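Talano – bouquet wrapping, two arms
Data card, draft as of February

What this is
Teleoperated episodes of one shop-floor chore from a flower counter – wrap a bouquet in paper, get the ribbon round it. Put together by the Koltevero group to see how far off machines are from doing this unattended. Short version: still pretty far.

1,987 episodes recorded, 1,886 kept. Artificial flowers throughout, real ones bruise and we would go thru a shop's worth in a morning.

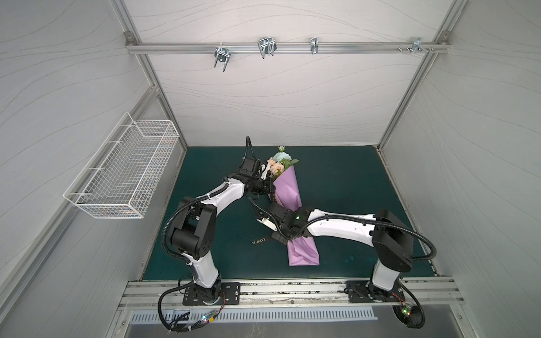
Paper is the hard part. It creases, it springs back, it never lies the same way twice. Policies trained on rigid pick and place fall over fast on it. Grip too low and the cone folds in on itself, too high and you crush the blooms.

Contents
– joint states and gripper opening, both arms
– fixed view plus wrist views
– one line of task text per episode
– success flag, set by hand (Perla Zepeda did most of them)
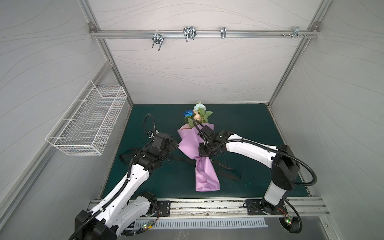

Right gripper on the wrapping, left one by the bouquet, strap on the mat.

Known issues
Ribbon twists, so the lettering comes out mirrored or upside down in a lot of wrist views. Dont train a text reader on it. Clocks between views drift a little in the longest episodes, fix is in the Krawczyk loader, not in the raw files. 20 episodes have the wrong task line – list in errata.txt.
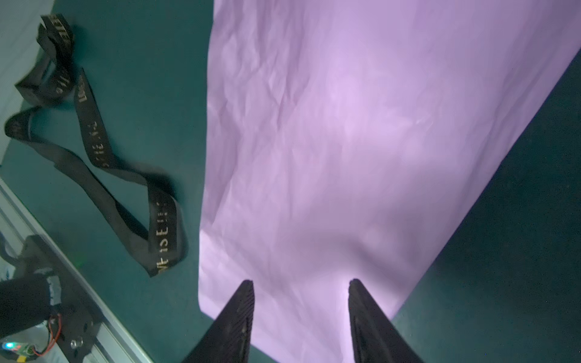

Could a policy trained on this work in a real flower shop?
Not yet. Our best one gets the paper closed on a good day and then loses the ribbon. A florist does both while talking to a customer.

Splits
Test set is 107 episodes, the rest is train. Please keep test out of tuning. Gedcombe baseline uses the same split so numbers should be comparible.

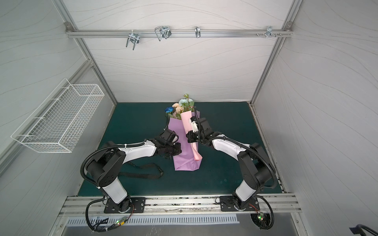 Trinh Sầm wrote back after reading the draft that the success flag is too generous: a bouquet that stays shut until the arms let go isn't wrapped, and a shop would hand it straight back. Fair. Stricter flag is planned for the next version, old one stays in as flag_v1.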